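Gotport Boards > Grippers and End Effectors > Care and Repair

Thread: Ribbed finger pads on the hand-held gripper, when do you swap them?

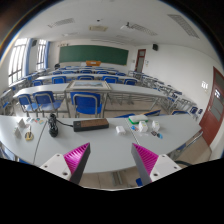
Post 1
padlifter
Joined: 2031 posts ago, apparently

Magenta ribbed pads, gray fingers, white mounting blocks. Same pads on both sides. My trouble is that small cartons have started creeping down the ribs when I lift them, a little on the left and a lot on the right. I wiped everything with a dry cloth and it improved for most of a morning.

The Cimov sheet says change the pads at 2000 closes. I'm well past that and the ribs still look fine to my eye, which has been wrong before. Swap now, or clean properly and carry on?

Post 2
kindent_refugee

Clean first. Damp cloth, drop of dish soap, go along the ribs and not across them, then leave it alone until it dries. Alcohol made mine shiny and about as grippy as a dinner plate.

If one side slips more than the other, I'd look at the mounting block before blaming the pad. Snug the screws evenly. By hand, please. I have met people who use a drill and they are always buying blocks.

Post 3
tenthofamil

Disagree on cleaning first. Past 2000 the ribs have gone soft at the root whether you can see it or not. Pads are cheap. An afternoon of dropped cartons costs more, and then you get to do the afternoon again.

Post 4
kindent_refugee

That number was written by whoever sells pads. I ran a Kindent set to roughly double and retired it out of boredom.

Post 5
tenthofamil

And what were you picking up, feathers?

Post 6
kindent_refugee

Socks, mostly. Fine, point taken.

Post 7
slowclose

Before you spend money: close the fingers on a strip of paper and pull. Do it at the tips, then lower down. If the paper slides out at the tips but holds lower down, your fingers are splayed and new pads will do the same thing in a nicer condition. The Polishchuk notes have you loosen both blocks, close the fingers gently on a flat shim, and tighten while they're closed. Takes me 2 cups of coffee.

Post 8
padlifter

Paper test done. Left side of the tips holds, right side lets go like it owes me nothing. One screw in the right block was loose enough to turn with a fingernail. Tightened it on a shim, washed the pads with soap as instructed, cartons now stay put.

Ordered new pads anyway so that both of you can be right.

Post 9
tenthofamil

Change them as a pair. One new and one old and you'll be back here by July.

Post 10
kindent_refugee

On that we agree. Put a dot of paint on the screw head too, so you can see if it moves again.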